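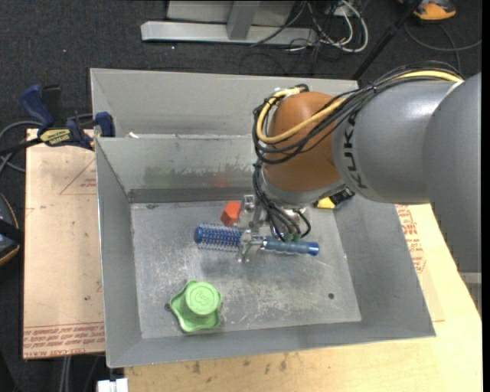

**Ritine Handling and Automation Group (members' list)**

Date: Jan 21, 2019
Subject: Re: Can they do the tidying up yet?

> Our returns room at Zustora still runs on people and trolleys. Customers send back all sorts, and most of it is small household stuff: brushes, toys, kitchen bits, things out of their packets. It arrives jumbled in tubs and someone has to pick each piece out, look at it and put it in the right place.
>
> My manager has been to a trade show and come back convinced that an arm can do this now. He also asked whether the same machine could tidy the staff kitchen, and I think he meant it. I said I would ask here. Has anyone tried picking mixed goods in a working building? I would like to hear what went wrong as much as what went well.
>
> Also, is the March meeting still at Berge?

Yes to Berge in March, same room as last time, parking round the back.

On the main question, I would say part of the job can be done and part of it can't, and the part your manager saw at the show was probably the first one.

Take the hairbrush in the picture. The arm has it round the middle, lying nearly flat, and that is a decent hold. A round brush is not an easy thing to pick. One end is bristles, the other is a shaped handle, and the weight isn't where you would guess from the outline. A few years ago you would have had to tell the arm exactly where the brush was and which way it pointed. Now people are getting useful picks on things the system has no drawing of, from a camera view of the bin. I count that as real progress.

Now look at what else is in there. A handful of things on a bare metal floor, with space between most of them. Your tubs won't look like that. When we ran our own trial at Civmont we began with the bin nearly empty and were very pleased with ourselves. Then we filled it the way the stores people fill it and the trouble started.

Our figures, for what they are worth. Over one long shift the arm made 259 tries at a mixed bin and got 167 items out and into the tray. We took nothing off for slow picks. The rest were a mixture:

- closed on nothing, or pushed the item along the floor
- picked up two things at once
- got hold of it, then dropped it on the way to the tray
- item against the wall or in a corner and the fingers couldn't get beside it

The corner problem was the worst. Sloping sides help a bit, as things slide back towards the middle, but anything long and thin will still find the edge and stay there. Have a look at the yellow and black item near the back right corner of that bin. I would put money on that sort of thing being the last one out. We ended up stopping the arm and sending a person over with a stick, up to 40 times in a shift on bad days. If you are costing this up, put that person in the sums. The supplier won't.

Speed is the other thing. Someone who knows the job empties a tub without thinking about it, and sorts while they do it. Our arm took about as long over one awkward item as our quickest packer took over seven. It doesn't go home, I grant you, but ours needed someone within earshot the whole time, so leaving it on overnight never came to much.

You also said your people look at each piece. That is a separate job from picking it up and I would ask the supplier about it separately. Knowing that a brush has been used, or that a toy has a bit missing, is harder than lifting it. We never got that far.

As for the staff kitchen, no. An arm like the one pictured works over a bin that is put where it can reach. A kitchen has cupboards, wet cups, a drawer that sticks and people walking through with hot drinks. I have seen films of machines folding towels and loading a dishwasher, and when you look for the clock in the corner you find they have been speeded up. Fine as research. I wouldn't buy one for the sink.

What I would do in your place is fill two tubs with real returns, without tidying them, and take them to whoever wants to sell you the thing. Ask them to run both to the bottom while you watch. Don't accept a change of tub. Write down every stop and who cleared it. If they won't do it, you have saved yourself a purchase order.

I can send our trial sheet if it's any use, it is only a page of columns. The gripper notes are longer and I need to take the prices out first.

Could whoever has the projector lead from last time bring it to Berge please.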